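Pikov文化基金 助成事業 中間報告書

事業名 谷筋の聞き取り録音の整理と公開(通称 Pranach録音事業)
実施団体 Rezende地域資料室
提出日 2019年1月30日

1 報告の範囲

本報告は、助成決定後の前半期に行った作業と、6月の事業終了までに残っている作業をまとめたものです。会計の内訳は別添の収支表に記載しました。前回の面談で質問のあった権利確認の進め方は、第4項に書いています。

2 録音資料の現況

対象は、当資料室が所蔵するカセットテープとオープンリール473本です。昭和四十年代から平成の初めにかけて、谷筋の集落で行われた聞き取りの録音で、養蚕、炭焼き、水利、婚礼、子どもの遊びなどの話が入っています。これまで利用できたのは手書きの台帳だけで、音を聞くには再生機のある部屋まで来ていただく必要がありました。

前半期に400本の取り込みを終えました。残る73本のうち大半はオープンリールです。テープの縁が波打っているもの、接着部が外れているものが含まれ、1本ごとに状態を見てから進めるため、カセットより時間がかかります。接着部の貼り直しは室内で行い、カビの見られるものは箱を分けて保管し、外部の専門業者に見積りを依頼しました。見積書はまだ届いていません。

取り込みは1本につき保存用と閲覧用の二種類のファイルを作っています。保存用は無加工とし、雑音の除去や音量の調整は閲覧用だけに行います。当初は閲覧用にかなり強く雑音除去をかけましたが、囲炉裏の音や雨音まで消えて話し手の声が薄くなったため、途中から弱い設定に改めました。初期に処理した分は、時間を見て作り直しています。

台帳と実物の照合では、番号の重複と、ケースと中身の入れ違いが見つかりました。入れ違いは、録音の冒頭で聞き手が日付と場所を読み上げている場合はその内容を優先し、読み上げがない場合は話の内容と台帳の筆跡から判断しました。判断のつかないものは「所在地未確定」として登録し、無理に集落名を当てていません。

3 文字起こしと索引

文字起こしは、全文を起こすもの、要旨だけを作るもの、索引語のみを付けるものの三段階に分けています。全文の対象は、方言の記録として価値が高いと判断した録音と、話し手の一人語りが長く続く録音です。複数人が同時に話す寄り合いの録音は、聞き分けに時間がかかるため、原則として要旨にとどめました。

索引カードは3,000枚を作成しました。カードには、話題、地名、道具名、行事名、録音中の位置を記入しています。道具名は同じ物でも集落ごとに呼び方が違うため、話し手の言い方をそのまま見出しにし、共通語の名称は参照として添えました。たとえば桑の葉を入れる籠だけでも呼び名がいくつもあり、大きさで呼び分けている集落と、用途で呼び分けている集落があります。この違いが分かる形で残すことにしました。

方言の表記は前半期でもっとも手間のかかった点です。音をできるだけ忠実に写すと、初めて読む人には意味が取れません。共通語に寄せすぎると、録音と突き合わせて聞くときに役に立ちません。協議の結果、本文はかな主体で音に沿って書き、意味の取りにくい語に限って欄外に注を付ける方式としました。すでに起こし終えた分の表記の統一は、二月から三月にかけて行います。

作業場所は資料室の奥の部屋と、Fisidley会館の小会議室の二か所です。会館は夜間も使えるため、勤めのある協力者は主にこちらで作業しています。資料室の奥の部屋は再生機の発熱で冬でも温度が上がりやすく、テープの棚は十二月に廊下側へ移しました。移動後は朝夕に温湿度を記録し、棚の上段と下段で差が出ないかを見ています。
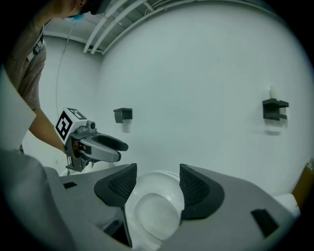
4 権利と個人情報の確認

録音の公開にあたっては、話し手本人または遺族の同意を得ることとしています。前半期は、台帳に残る住所をもとに手紙を送り、返事のあった方から順に同意書を取り交わしました。宛先不明で戻った手紙は、集落の自治会を通じて転居先を尋ねています。

同意をいただいた方の中には、録音の一部だけを外してほしいという希望がありました。土地の境界をめぐる話、病気の話、近所の家の内情に触れた話などです。該当箇所は閲覧用ファイルから外し、保存用には残したうえで閲覧を制限します。この扱いは同意書に明記しました。

話し手が第三者の名前を挙げている箇所については、すべてを伏せると話の筋が追えなくなることがあります。屋号で呼ばれている場合はそのまま残し、姓名がそろって出てくる場合は、亡くなった年や話の性質を見て個別に判断しています。判断の経過は確認票に書き残し、後から見直せるようにしました。

同意が得られなかった録音と、連絡先がどうしても分からない録音は、館内での聴取にも当面出しません。目録には番号と録音年、集落名のみを載せます。

5 地域での試聴会

秋に三つの集落で試聴会を開きました。公民館や集会所を借り、その集落で録音された音声を十五分程度に編集したものを流し、そのあとで感想や思い当たることを話していただきました。

参加者からは、話し手の口調や言い回しを覚えているという声が多く出ました。水車小屋の位置について台帳と違う指摘があり、古い地籍図で確かめたところ、指摘のとおり川の対岸でした。この録音の索引は訂正済みです。また、録音中で歌われている田植え歌の後半を覚えている方がおられ、その場で歌っていただいて新たに録音しました。こちらは本事業の対象外の資料として別に登録しています。

反省点として、集会所の音響が悪く、後ろの席では聞き取りにくいという苦情がありました。二か所目からはスピーカーを二台にし、話の文字起こしを大きな字で印刷して配りました。開始時刻も、夕食の支度と重ならないように午後の早い時間に改めています。

雪のため、冬の間の試聴会は行っていません。残る集落では四月以降に開きます。

6 計画からの変更

当初の計画では、前半期のうちに目録の試験公開を行う予定でしたが、延期しました。番号の重複を直す前に公開すると、後で番号が変わり、引用した方に迷惑がかかるためです。照合作業が終わった時点で番号を確定し、三月末に試験公開を行います。

再生機は予備を含めて二台で運用していましたが、十一月に一台のベルトが切れ、部品が届くまで一台で作業しました。この間は文字起こしに人手を回したため、全体の遅れは一週間で収まっています。修理費は消耗品費から支出しました。費目の変更には当たらないと理解していますが、差し支えがあればお知らせください。

謝金は、文字起こしの分量が当初の見込みより多く、予算に対して支出が先行しています。印刷費に余裕が見込まれるため、費目間の流用を申請する予定です。申請書は二月中に提出します。

7 終了までの予定

二月 オープンリールの取り込み、文字起こしの表記統一、費目流用の申請
三月 番号の確定、目録の試験公開
四月 試聴会の再開、同意書の追加取り交わし
五月 閲覧用ファイルの最終点検、報告冊子の編集
6月 報告冊子の印刷と配布、閲覧開始、完了報告書の提出

報告冊子は、目録の抜粋、文字起こしの見本、試聴会で寄せられた話を収めます。配布先は話し手とその遺族、協力いただいた自治会、近隣の図書館と学校です。判型は、年配の方が読みやすいように文字を大きくしたB5判とします。

8 ご相談したい事項

カビのあるテープの処置について、見積額によっては本年度の予算内で全数を処置できない可能性があります。その場合、録音内容の重複がないものから優先して処置し、残りは低湿度で保管して次の機会を待つ案を考えています。この方針でよいか、見積書が届き次第あらためてご相談します。

保存用ファイルの置き場所についても、現在は資料室内の二台の記憶装置に同じものを置いているだけで、建物の外に写しがありません。Fisidley会館の保管庫を借りる話を進めており、年間の使用料を本助成の対象に含められるかどうか、ご教示をお願いします。

別添 収支表、同意書の書式、索引カードの見本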